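Two Baskets

The new flat in Killar had a chevron floor, and Yang loved it so much that she'd walked it barefoot from wall to wall before a single box was open. Then came the table! White, smooth as an egg, with a lovely curvy edge you could lean right into. She put the two woven baskets on it and stood back, delighted.

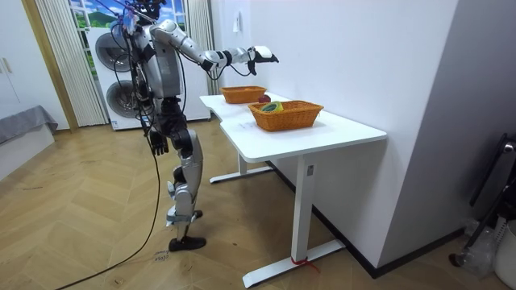
Dong-hyun Seo thought one basket would do. Fruit was fruit, he called from the hall, and whatever wasn't fruit could live in a drawer like everything else in the world.

But Yang had plans. She had carried those baskets home from Kakirau market on her knees, 18 stops on a hot bus, and each was going to have a proper job. She found a thin black pen and wrote straight on the tabletop, small wobbly letters – fruits – and laughed out loud at her own cheek.
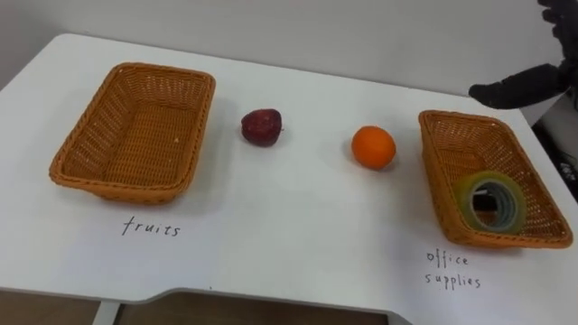 It would scrub off, probably. And if it didn't, well, her grandmother in Draltlow had written on everything: jars, shelves, once the side of a cake tin, and there had never been a happier kitchen. You always knew where the plums went.

"Which one's mine?" said Dong-hyun, coming in at last with his sleeves rolled up.

"Whichever you fill first," said Yang, and off he went to look for his keys.
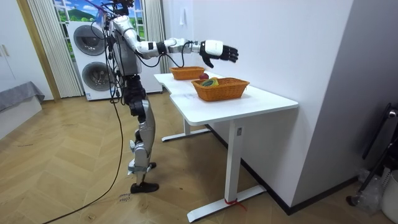

The Morning After

He had filled it with lemons. Two whole bags of them, bright as anything, and she hadn't even heard him go out.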